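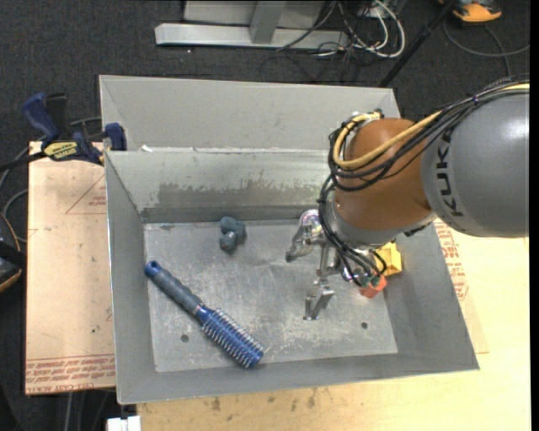
4.2 Comparison of finger sets in the metal bin

The second set of trials used the same arm and the same controller settings as the first. Only the fingers and the bin were changed. In the first set, described in Section 4.1, objects were picked from a flat foam sheet, and all three finger sets did well enough that the results did not separate them. A bin with hard walls is a more useful test. Objects end up against a wall or in a corner, and the fingers have to get between the object and the wall without the wrist touching the rim.

Figure 3. Workspace for the bin trials, with the KUKA arm over the sheet-metal bin and the gripper open. The hairbrush is at the left and the yellow and red-orange blocks are at the right, partly hidden by the wrist and its wiring.

Three finger sets were compared. The Hanby fingers are straight and stiff, with flat pads. The Amin fingers are the same length but have a thin compliant layer at the tip. The Mistetti fingers are narrower and are driven by a linkage that lets the tip fold inward once the lower part of the finger meets the object. All three mount on the same wrist plate, and changing from one to another does not disturb the camera calibration. We checked this after each change by touching off on a fixed pin and comparing the position with the stored value.

Each finger set was given 16 layouts. A layout was made by tipping a tray of objects into the bin and leaving them where they came to rest. The fixed camera then took one picture, and the layout was copied by hand for the other two sets using that picture as an overlay. Copying by hand is not exact. Small objects could be put back within a few millimeters, but round ones tended to roll, and the hairbrush rarely settled at the same angle twice. We repeated any layout in which the overlay showed a clear mismatch.

For every layout the arm was allowed 12 attempts. An attempt counted as a success if the object was lifted clear of the rim and was still held after the arm had moved to the drop point. Grasp points came from the same planner in all cases. It was trained on 4,000 simulated grasps with a generic two-finger model and was not tuned for any of the three sets. This was done on purpose, as we wanted to compare the fingers and leave the planner alone. It probably works against the Mistetti fingers, whose closing motion the generic model does not represent.

The Hanby fingers were the most reliable on objects with parallel faces lying in the open part of the floor. They did poorly near the walls. The sloping sides leave little room at the foot, and a stiff finger that lands on the slope either slides down and pushes the object away or stops the arm on a force limit. Most of the force-limit stops in this set of trials came from the Hanby fingers.

The Amin fingers had fewer stops. The compliant layer let the tip slide along the sheet metal and settle beside the object. The cost was a weaker hold on long objects. When the hairbrush was picked by the handle, the weight of the head turned it in the grasp, and it was sometimes lost during the move to the drop point. Picking it closer to the head fixed this in most cases, but the planner chose the handle more often.

The Mistetti fingers gave the best results on the smallest objects and on those lying against a wall. They were slower, with a closing time set by the linkage, and they needed a wider approach. In 6 attempts the open fingers touched the rim on the way in, and those attempts were ended and counted as failures. A planner with the correct opening width would have ruled out those approaches.

Two practical problems affected all three sets. The first was cable routing. The cables to the wrist run along the outside of the arm, and at some wrist angles they came between the fixed camera and the objects on that side of the bin. We therefore moved the arm back to a parking position before each picture – this added time to every cycle but removed most of the missed detections. The second was reflection from the floor of the bin. Depth readings over bare metal were noisy, and the planner now and then proposed a grasp where there was no object. Manikandan Chettiar wrote a filter that drops depth points with low local agreement, and it was used in all of the trials reported here. A matte liner would also help, but it would change the friction under the fingertips, and we left the floor bare.

The bin was clamped to the table throughout. In early tests at the Flelville lab it was held only by its own weight, and a stiff finger pressing on a side wall could shift it enough to spoil the next attempt. Results from those tests are not included in Table 2.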